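**Samedi, 11 h — banc bleu, comparaison des pinces (suite)**

Repris là où Liviu s'était arrêté, c'est-à-dire au milieu d'une phrase dans son propre cahier. Sa dernière ligne dit « la Vutby glisse sur ». Sur quoi, je ne le saurai pas avant lundi.

Rappel des deux candidates :

- **Pramen** : doigts articulés, sous-actionnés, câble par câble. Se referme comme quelqu'un qui cherche ses clés au fond d'un sac.
- **Vutby** : deux mors parallèles, rapide, précise, aucune imagination.

Même poignet, même contrôleur Sârbu, même consigne de force au départ (900 dans l'unité maison du contrôleur, que la documentation appelle « unité » sans plus d'explications). J'ai écrit à Tralville pour demander la conversion en newtons. Ils m'ont renvoyé la même documentation, en PDF cette fois.

## Étalonnage

Mise à zéro du poignet refaite deux fois. La première, j'avais oublié la bride intermédiaire dans le modèle d'outil et la pince a abordé le tapis avec une certaine conviction. Pas de dégât visible, un arrêt de sécurité, un café.

Décalage corrigé en Z : 11 mm. C'est l'épaisseur exacte de la bride. Je le note pour que Valentin puisse le ressortir à la prochaine réunion, il l'aurait fait de toute façon.

## Vutby, ce matin

Bonne sur tout ce qui a deux faces parallèles et de la tenue. Le carton de gâteaux, pris par l'arête, sans histoire. Les poulets en caoutchouc, nettement moins : les mors pincent le cou, le corps bascule, et le poulet part en pendule jusqu'à ce que la détection de glissement déclare forfait. J'ai baissé la vitesse du bras de moitié. Le poulet pend plus dignement, le résultat est le même.

La pochette à fermeture rouge : la Vutby réussit si on vise le bord, et le planificateur de Valentin ne vise jamais le bord. Il vise le centre de masse, avec une constance qui force le respect.

Cycle complet, approche et dépose comprises, presque 900 ms de moins que la Pramen. Liviu va encadrer ce chiffre.

## Pramen, après démontage

Changement de pince un peu long, le connecteur a un détrompeur qui trompe. Journal d'essais repris au numéro 232.

Réglages retenus pour la suite :

1. Ouverture maximale avant descente, sinon les doigts se présentent déjà à demi repliés.
2. Approche verticale, puis inclinaison du boîtier dans les derniers centimètres.
3. Fermeture en deux temps : contact léger, pause, serrage.
4. Pour la brosse à habits, doigts de part et d'autre du manche. Ne pas confier le choix de la zone à la vision : les poils noirs donnent une profondeur fantaisiste et le planificateur y voit tantôt un trou, tantôt une bosse.

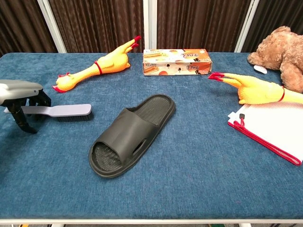 5. Pour la sandale, viser la large bride du dessus et laisser l'ouverture de côté tranquille. Un doigt engagé là-dedans, c'est une reprise à la main et un redémarrage du contrôleur.
6. L'ours en peluche en dernier. Seuil de contact à part, la fourrure s'écrase bien avant que le capteur ne s'en émeuve.

## À faire

- Demander à Valentin un masque « poils » dans la segmentation. Il dira que c'est un cas particulier. Lui prêter la brosse.
- Refaire la série des poulets avec la Pramen, à vitesse normale, avant de conclure quoi que ce soit sur les cous.
- Vérifier la tension du câble du doigt extérieur : il se replie avec un léger retard sur les autres, à vide aussi.
- Faire finir sa phrase à Liviu.

Avis provisoire, au crayon : Pramen pour le vrac, Vutby pour les cartons, et un changeur d'outil automatique pour lequel on n'a pas de budget. Contrôleur laissé sous tension, bras en position de repos, clé Allen de 4 toujours introuvable.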